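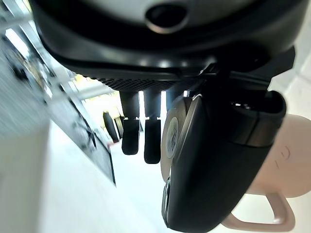
Kesia Linen Tea Towel – Pack of 2

I've been selling these since the shop was one shelf in my front room, and they're still what I reach for when the washing-up piles high. They're a heavy half-linen, woven for us at the Skjelbred mill, and they get softer every time they go through the machine.

Each towel is 70 cm long with a hanging loop in the corner (a proper stitched one, I got fed up with the sort that rips out by Christmas). Colours this season are Oat, Slate and a lovely mustard we've called Tistivach.

Wash at 30 the first time, on their own, and skip the fabric softener. They do shrink a tiny bit – I've cut them generously so you won't miss it. Iron them damp if you like a crisp towel. I never bother!

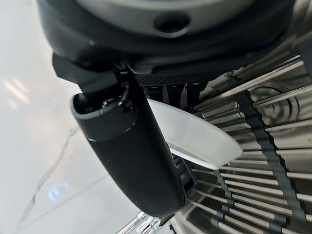 Zahira Yusof wrote in to ask whether the Slate ones leave fluff on wine glasses, as her last set from another shop had been dreadful for it. The first wash or two, yes, a little. After that mine have been fine, and I'm fussy about glasses.

Orders placed before noon go out the same day from our Vilgate workshop. If you're buying as a present, pop a note in the box at checkout and I'll wrap them in brown paper with a bit of cotton tape, no charge.

Returns are fine for 30 days as long as they haven't been washed. Mustard is running low and the next batch isn't off the loom until late July, so do shout if you'd like one put by.
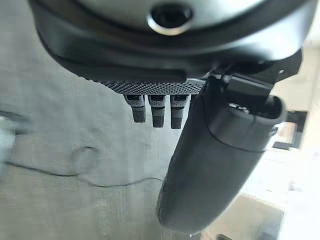
Grey cloth, Vilgate workshop

Questions? Drop me a line through the contact page – Kendra MacLeod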